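6.4 Wenn der Greifer an der Kistenwand oder am Mittelsteg hängen bleibt

Von allen Störungen, die uns die Anwenderinnen und Anwender der Bresusora-Sortierzelle melden, kommt diese am häufigsten vor, und sie sieht meistens schlimmer aus, als sie ist. Der Arm fährt in die Kiste, der Finger setzt neben dem Gegenstand auf, drückt gegen Pappe, und die Steuerung bleibt mit der Meldung 479 (Kontaktkraft überschritten) stehen. Bitte erschrecken Sie nicht – die Zelle tut in diesem Augenblick genau das, was sie soll. Nehmen Sie sich für die folgenden Schritte ruhig etwas Zeit, und lesen Sie den Abschnitt bitte einmal ganz durch, bevor Sie anfangen.

VORSICHT: Quetschgefahr! Auch im Störungshalt steht der Arm unter Spannung und kann beim Lösen der Kraft ein kleines Stück zurückfedern. Greifen Sie niemals in die Kiste, solange die Freigabe am Bediengerät nicht entzogen ist.

Arm freisetzen

1. Drücken Sie den Halt-Taster und entziehen Sie am Bediengerät die Freigabe. Warten Sie, bis die Anzeige auf »Gesperrt« wechselt.

2. Schauen Sie von der Seite nach, woran der Finger anliegt: an der Außenwand, am Mittelsteg, am Boden oder an einem der Gegenstände. Notieren Sie sich die Stelle, denn in Schritt 8 brauchen Sie sie wieder.

3. Treten Sie aus dem Arbeitsbereich zurück und schalten Sie den Handbetrieb ein, langsamste Stufe. Fahren Sie den Arm ausschließlich nach oben, bis der Greifer deutlich über der Oberkante der Kiste steht. Seitliche Bewegungen verbiegen den Finger, und ein verbogener Finger greift nie wieder ganz so, wie man es gern hätte.

4. Entziehen Sie die Freigabe erneut. Erst jetzt dürfen Sie in die Kiste fassen.

Kiste und Greifer prüfen

5. Fahren Sie mit der flachen Hand an der Pappe entlang. Aufgeraute Stellen sind für sich genommen kein Grund zur Sorge, weiche oder durchgestoßene Stellen dagegen schon. Tauschen Sie die Kiste in diesem Fall aus.

6. Rütteln Sie vorsichtig an der Kiste. Sie darf auf dem Tisch nicht wandern, und der Mittelsteg darf nicht kippen. Lockere Klemmen setzen Sie bitte ganz neu an, Nachschieben hilft erfahrungsgemäß nur bis zum nächsten Anstoß.

7. Prüfen Sie den Greiferfinger auf Verbiegungen und die Schläuche auf Knicke. Auch die Kabel am Arm sollten in einem lockeren Bogen liegen und nirgends scheuern.

8. Liegt die notierte Stelle an Wand oder Steg, rufen Sie im Menü »Arbeitsraum« den Punkt »Wandabstand« auf und erhöhen Sie den Wert um 3 Millimeter. Bitte nicht gleich mehr! Ein zu großer Abstand führt dazu, dass Gegenstände in den Ecken gar nicht mehr angefahren werden.

Hinweis: Flache, durchsichtige Verpackungen am Fuß des Stegs sind besonders tückisch. Die Kamera schätzt ihre Höhe gern falsch ein, und der Finger kommt dann zu tief oder zu weit am Rand herunter. Rücken Sie solche Teile für den Probelauf in die Mitte des Fachs. Unsere Kollegin Deolinda Rocha hat in Flosthorpe über eine lange Versuchsreihe Buch geführt: Bei 1.323 Griffen entfielen fast alle Störungshalte auf Teile, die unmittelbar an Pappe lagen.

Wieder anfahren

9. Quittieren Sie die Meldung 479 und starten Sie den Probelauf mit verringerter Geschwindigkeit. Bleiben Sie dabei in Reichweite des Halt-Tasters.

10. Beobachten Sie die ersten Griffe bis zum Ende. Läuft alles ruhig, schalten Sie auf Normalbetrieb zurück und tragen Sie den neuen Wandabstand ins Zellenbuch ein.

ACHTUNG: Erscheint stattdessen die Meldung 931, hat die Kraftmessung ihren Nullpunkt verloren. Versuchen Sie dann keinen weiteren Anlauf und rufen Sie die Servicestelle Bovville an. Fragen Sie am besten nach Zulmira Carvalho und halten Sie das Zellenbuch bereit.
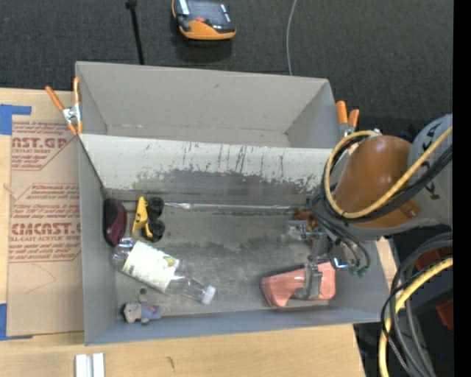
Abb. 6-3: Greiferfinger im unteren Fach der geteilten Kiste, an einem lachsrosa verpackten Teil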